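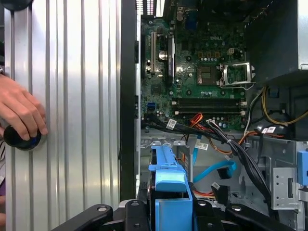

Friday, open day at the Fadura hall. The desktop PC at the arm station, side panel off.

Took the 26 bus out to Fadura and got there at ten, when the doors opened. The line at the front desk was short. They gave me a paper badge and a floor plan with six stations on it. I skipped the first two, which were conveyor belts, and went straight to the one I came for, the computer teardown.

Pusia runs that station. They take in old office machines from Seixas and strip them for parts, and they want the arm to do more of it. The computer on the table was a Dell, opened up. The processor was already out and the bracket over the socket was standing open. The memory slots were empty too. Most of what was left to look at was cable: a thick black bundle across the middle, yellow wires on the right, and a bright blue data cable lying over the bottom of the case. I have pulled enough of these apart at my own kitchen table to know that the cables are where the time goes.

The woman giving the talk said metal parts are easy for the arm because they stay where they are. A cable moves when you touch the one next to it. She said they have 1,203 recorded runs so far, with 555 of them on desktop cases, and that the rest are laptops and printers. I wrote the numbers on the back of my floor plan. A man behind me asked how long a full teardown takes and she said she would not give a figure until they had done more of them. I thought that was a fair answer.

I asked about the blue drive carrier, as those handles get brittle on old machines and I have snapped a couple myself. She said they keep a box of broken ones and practice on those first. She also said how hard the fingers squeeze is set separately for plastic and for metal. I would have liked to ask more but there was a school group waiting.

Had lunch in the canteen. Lentil soup and a roll, coffee extra. The tables by the window were all taken so I ate standing up.

After lunch I went to the Asine room, where they had a sorting machine for screws. It was loud and I stayed ten minutes. The last two stations were talks with slides. I sat through one on battery storage and left before the other.

Bus back was late. Got home at four, feet sore. Need to look up what kind of bit I need for the old tower in the closet, the one with the stuck drive bay. Also call the dentist, and buy dish soap.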